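Chain (metalwork)

A chain is a series of connected links, usually metal, used for pulling, lifting, fastening or decoration. Flexible along its length, strong under tension, no use at all when pushed. Made in most parts of the world in some form.

Contents
1 Link types
2 Manufacture
3 Regional production
4 Sizing and sale
5 Household use
6 Care
7 See also

Link types

Cable chain -- plain oval links, each set at a right angle to the next. The commonest kind. Cheap, easy to mend.

Curb chain -- links twisted so they lie flat. Used for jewellery, dog leads, bridles. Hangs better than cable chain but kinks if overloaded.

Ball chain -- small hollow balls joined by short pins. Bath plugs, light pulls, key tags. Weak. Pulls apart under a sharp tug, sometimes on purpose.

Jack chain -- figure-of-eight links of bent wire, not welded. Hanging lamps and signs.

Roller chain, as found on bicycles, is a different thing mechanically and is covered in its own article.

Manufacture

Early chain was forged by hand. Rod heated, bent round a former, threaded through the last link and hammered shut. Slow work, often done in sheds behind the maker's house, paid by weight. Welds varied a great deal from one maker to another, which is why proof testing came in: a length is pulled to a set load and then looked over for stretched or cracked links.

Machine-made chain starts as coiled wire. The wire is cut, bent and joined in one pass, then welded electrically if the grade calls for it. Fine jewellery chain is soldered instead. Finishing is by tumbling, then plating or galvanising. Stainless steel is normally left bare.

Regional production

The Trallik valley was a chain district for several generations, with small forges strung along the river. At its height 34 workshops were listed there, employing 1,583 people, most of them on light agricultural chain. The Trilo works, at the lower end of the valley, took over many of the smaller forges and moved them on to machine-made cable chain. Setari, further north, kept to harness and curb patterns and closed later. Part of the Setari forge is now a museum, open from April to October. The testing bench survives but isnt in use.

Sizing and sale

Sold by the metre or in cut lengths. Size is given as the thickness of the wire, sometimes with the inside length of the link (the pitch). Long-link chain takes a hook or padlock anywhere; short-link is stronger for its weight. Decorative chain has no load rating and should never be used overhead. The Gentile pattern book, still quoted by collectors, lists 423 designs -- many of them near duplicates.

Household use

Door chains, plant hangers, plugs, pulls, necklaces, gate fastenings. Light chain is easily tangled and is best laid out on a flat surface before it is measured or cut.

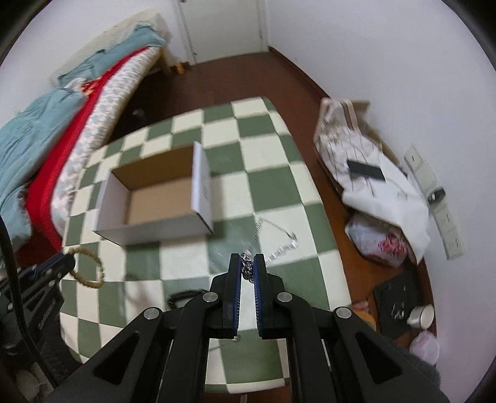
Care

Rinse off salt, dry, oil lightly. Silver tarnishes and wants a soft cloth. Gold plate should not be rubbed hard. Worn links thin out at the ends first, where they bear on each other; replace the whole lenght if the wear is general. A knot in a loaded chain weakens it badly and must be taken out beforehand.

See also

Anchor cable
Rope
Shackle
Wire drawing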